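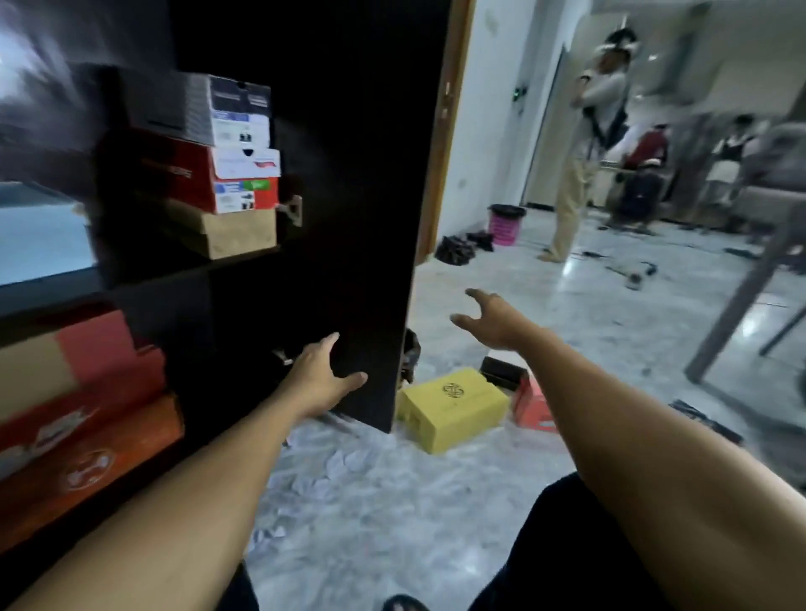
Lakwood Tall Shoe Cabinet in Black: Five Months In
December 2020

I own too many shoes, and I own nearly all of the boxes they came in. If you're reading a review of a shoe cabinet, I assume you have the same problem or live with someone who does. The Lakwood Tall went up by our entry in July. Before that the boxes lived in a pile that leaned a little more each month, and guests were polite about it.

I paid 125 dollars, which put it between the Drudby (cheaper, open shelves, everybody sees everything) and the Dimitrov (handsome, priced as though it came with the shoes).

Putting it together

The instructions list 38 steps. Step 22 asks you to flip the whole carcass over, and step 23 would like you to have attached something before you did. I lost 47 minutes to that. Otherwise the holes lined up and the bag of screws had the right screws in it, so I have no business complaining.

Get the doors level before you load the shelves. I loaded first, and the upper door swung open by itself every evening like a butler with nothing to do. A quarter turn on the hinge screw fixed it, once I'd taken everything back out.

What it holds

Boxes go in short end out, so you can read the labels. Four in a stack is comfortable if they're ordinary sneaker boxes. Boots are another matter. My winter pair has a box the size of a microwave and still lives under the bed.

The website describes the shelves as "adjustable." They are, provided you want one of the three heights Lakwood had in mind. I picked the middle one and have stopped thinking about it.

The cleanup you didn't plan

Moving that many boxes means finding out what was in them. Mine had given up silica packets, a single insole, and receipts for shoes I no longer own. Anything with your name or card number on it should be torn up before it goes out, and if you do this on a marble floor, be warned that white paper on white and gray stone is very good at hiding. Sweep the pieces into the middle with your hands first. A broom just sends them under the cabinet, where the gap is exactly one scrap high and no fingers high.

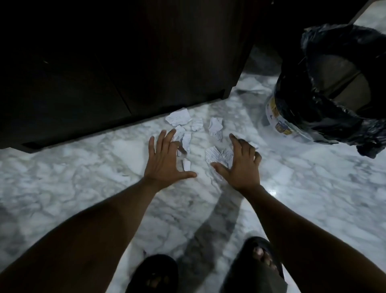

Do you need to keep the boxes at all?
The cabinet works fine without them, and you'd fit more pairs on each shelf. Boxes keep the dust off and stack neatly, so I keep them for the good shoes.

After five months the black finish shows every fingerprint, mostly low on the doors where people push them shut. A damp cloth takes care of it for a day or so. The shelves haven't sagged. The latch is stiff and makes a clack you can hear from the kitchen, so there's no sneaking a new box in. I've tried.

Pull boxes out with both hands, one on each end. The lids aren't there to be handles, as my left foot can confirm. 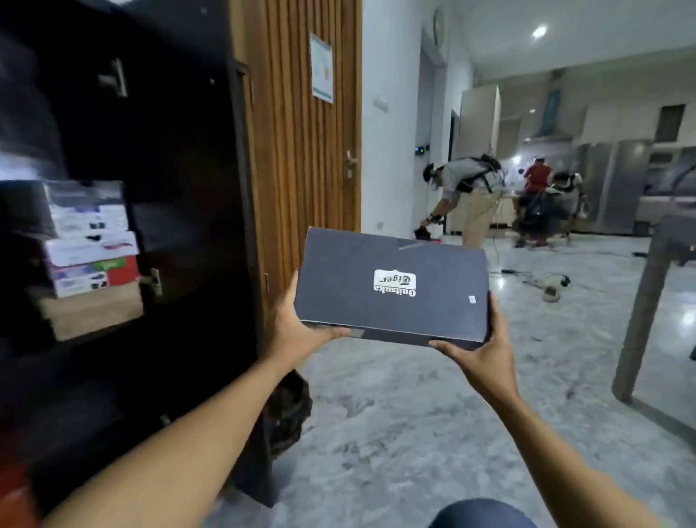 Compared with the Jultora

My sister has the Jultora, at 96 dollars. It's shallower, so her boxes go in sideways with the labels facing the wall, and she finds her shoes by memory. Her doors close more quietly than mine. If your hallway is narrow, get that one. If you have the depth to spare and like to read your labels, the Lakwood is worth the extra money.

Four stars. The missing one is for step 23.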